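Gripper trial at Wadus leaves the big question open

September 19, 2024 | Reading time: 4 minutes

Print this article | E-mail this article

Wadus, which repairs control boards for heating and ventilation equipment, says it will decide by December whether to buy a pair of robot arms for its test bench. After a day watching the trial, I would not bet on a yes.

The company has been comparing two sets of grippers on the same two arms. One set comes from Grimenach and has flat, stiff fingers. The other, from Skurano, has softer pads and costs a good deal more. Both sellers say their product can handle finished circuit boards and the loose cables that come with them. Both have nice videos to go with the claim.

The job sounds simple. One arm steadies a board in its housing. The other picks up a small connector on the end of some wires and moves it to where the next person, or the next machine, can plug it in. A trained worker at Wadus does this in 15 seconds, usually while talking to somebody.

Each gripper set got 60 tries. Despina Omerović, who ran the comparison for the company, counted a try as good only if the connector ended up facing the right way and the board had not been shoved off its mark. By that count Grimenach's fingers managed 15. She would not give the Skurano number yet, as those runs are being checked again after an argument over what "facing the right way" means. Skurano wanted a looser rule. You can guess why.

"Picking up a box is solved," Omerović said. "Wires are a different animal. They push back, and they don't push back the same way twice."

She also has doubts about the way the sellers measure speed. Grimenach's data sheet starts the clock when the fingers close and stops it when they open. That leaves out the time the arm spends hunting for the part, and on the bench the hunting took longer than the grip. It also leaves out the person who comes over to put things back after a miss.

The controller is another sore point. It was supplied by Trajkovski, a local integrator, and it runs both arms from one program. Trajkovski told Wadus in the spring that switching grippers would be a matter of changing a few settings. The switch took most of an afternoon, and the first moves afterward had to be run at a crawl. The integrator says that was caution and not a fault. Maybe so, but a shop that fixes a different board every hour will want to know how often it must be that cautious.

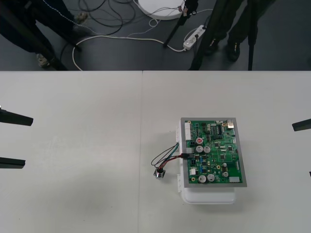

A circuit board and its wired connector between the two arms during the Wadus trial.

None of this means the arms are useless. The flat fingers were good at nudging a housing straight, and they did not mark the plastic in any run I watched. The arms also do not get sore wrists, a real complaint among the people on the bench. If Wadus only wanted boards lined up for inspection, the case would be easier to make.

But that is not what was promised. The original pitch, which I was shown, talks about a bench that runs through the night with the lights off. To get there, the arms would have to deal with every model the company takes in, and the list stood at 143 when the trial began. The trial used one.

Omerović wants a second round with more boards and a rule on scoring that everyone signs first. Skurano has agreed. Grimenach said it would "look at the terms."

Reader comments

benchrat_ok: I did this job for years. The connector is the easy part. Try it when the wires have been baked stiff behind a furnace.

Lorna T.: Why not change the connector so a robot can grab it? Seems cheaper than fancy fingers.

mpduffy: @Lorna T. Because they repair other people's boards. They don't get to pick the connector.

sidecutter: Would like to see the Skurano number before anybody calls this one. One board model is a pretty thin test either way.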